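Coats wanted, and I mean real coats

May
By Zachary Marchand

I stopped by the Plendville coat room this morning thinking I'd stay ten minutes, and I was there until lunch! The spring collection is on, and they've already taken in 317 pieces, which is a lot more than last year's 136 at this point.

Cuiping Song runs the sorting, and she put me straight to work. Everything that comes through the door gets its pockets emptied, its zipper tried and its buttons counted, and then it goes on a hanger (she is very firm about hangers, so please don't bring things folded in a trash bag if you can help it). I found a bus ticket, a glove and a very old peppermint.

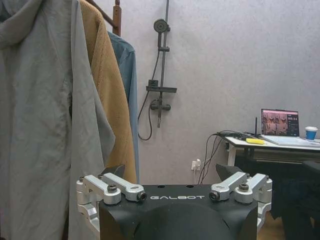
Long coats are what they're shortest of, especially in the bigger sizes. Gwenaël Cordier does the pickups with his van and told me that kids' jackets come in by the armful every year, but a decent full-length winter coat is gone the day it arrives. I had a tan one at home I hadn't worn since we moved, so that's going over tomorrow with my wife's old raincoat. Hoods are welcome. Missing buttons are fine too, as Raimo Heinonen has a whole cookie tin of spares and seems to enjoy the matching.

What they can't use: anything with a broken lining, anything that smells of smoke, and single gloves (sorry to the one I found).

Drop-off is at the side door on Wei Street, from 9 in the morning until 4 in the afternoon, all through the month. If you can't get there, leave a note at the front desk and Gwenaël will put you on his list. He has around 30 stops left to make, so give him a few days. The coats get handed out in October, and Cuiping could use a hand with the mending before then.

Recent items
Library book sale raises $95 for new shelves
Guangming Kang's bike repair mornings are back
Trisenik Hall gets its piano tuned
Parking changes on Wei Street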